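3.2 Körbe im Haushalt: was die Leute hineintun und was sie darüber erzählen

Ich gebe zu, dass ich mit einer ziemlich festen Meinung nach Brikau gefahren bin. Körbe, dachte ich, sind Dekoration, und wer Ordnung will, kauft Kisten mit Deckel! Nach 104 Gesprächen in 20 Straßen sehe ich das anders (und besitze inzwischen selbst drei Körbe). Die meisten Haushalte hatten einen flachen Korb in Griffnähe, in der Küche oder im Flur, und fast alle nannten ihn »den Korb«, auch wenn es noch andere gab.

Abb. 4. Flacher, rechteckiger Flechtkorb mit abgerundeten Ecken und geflochtenem Rand.

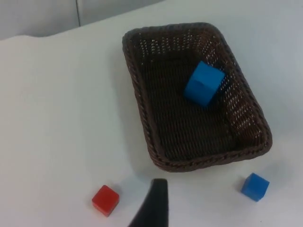
Warum bleibt so ein Korb oft jahrelang am selben Platz stehen? Weil die ganze Familie den Platz gelernt hat und ein Umzug des Korbs mehr Streit macht als der Korb selbst; so haben es mir jedenfalls elf Haushalte fast wortgleich erklärt.

Beim Inhalt wird es unübersichtlich. Schlüssel, Post, Gummibänder, einmal ein halber Kamm. Ich hatte im Juli noch versucht, das nach dem Schema von Pandey zu sortieren (Gebrauch, Vorrat, Rest), aber die Kategorie »Rest« schluckte mir alles weg, und irgendwann habe ich den Bogen umgeschrieben. Gefragt wurde danach nur noch, wann zuletzt etwas herausgenommen wurde. Das ging viel besser – die Leute fingen sofort an zu erzählen! In der Siedlung Kamwood, wo die Wohnungen kleiner sind, wurde deutlich öfter ausgeräumt als im alten Ortskern.

Offen geflochtene Wände mochten viele lieber als dichte, man sieht ja, ob noch etwas drin liegt. 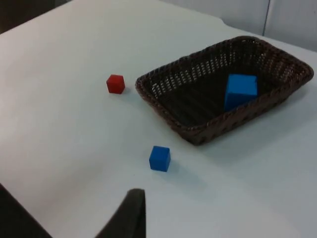 Cirilo Tovar wandte nach dem Lesen des Entwurfs ein, ich würde die Erzähllust meiner Gesprächspartner mit Ordnungssinn verwechseln; wer gern über seinen Korb rede, räume ihn deshalb noch lange nicht aus. Der Punkt sitzt, und ich habe die Antworten aus Pela daraufhin noch einmal durchgesehen. Dort gab es tatsächlich ein paar lange, schöne Geschichten zu Körben, in die seit dem Einzug keiner mehr gegriffen hatte. Ich führe sie in Abschnitt 3.3 getrennt auf.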